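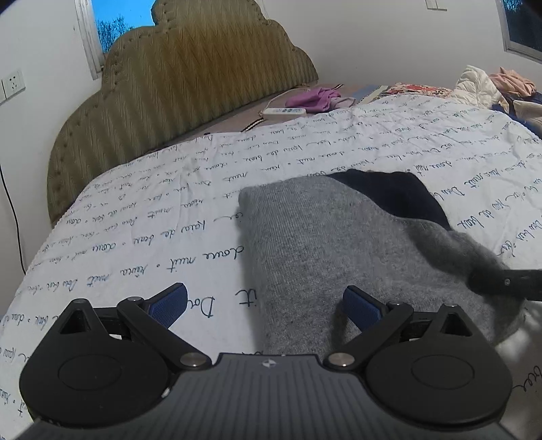 My daughter's robotics club at Helach gave up on its spring competition this year. In its place the students collect folding data: 12 of them, each with a quota of 296 clips by the end of March. They take the grippers home and fold whatever is in the laundry pile. I have sat through two parent evenings about it and I am still not sold.

The case for it, as the club's advisor Rigoberto Pacheco makes it, is that this is how robots learn now. Fine. But what are the students learning? In the old club they burned out motors and argued about gear ratios. A kid who has folded the same gray knit again and again on her bed knows a lot about sleeves. I doubt she knows much more about machines.

Ieva Kļaviņa, who is 15 and better at this than most adults, told me she likes it because a badly folded shirt still counts. That worried me more than anything Pacheco said. She has never been shown what happens to her clips once they are uploaded, or which ones got thrown out - and that is the part I would call robotics.

Let them train something, even something small and bad, on up to 5 evenings of their own work. If it can't fold a towel, they can spend April finding out why.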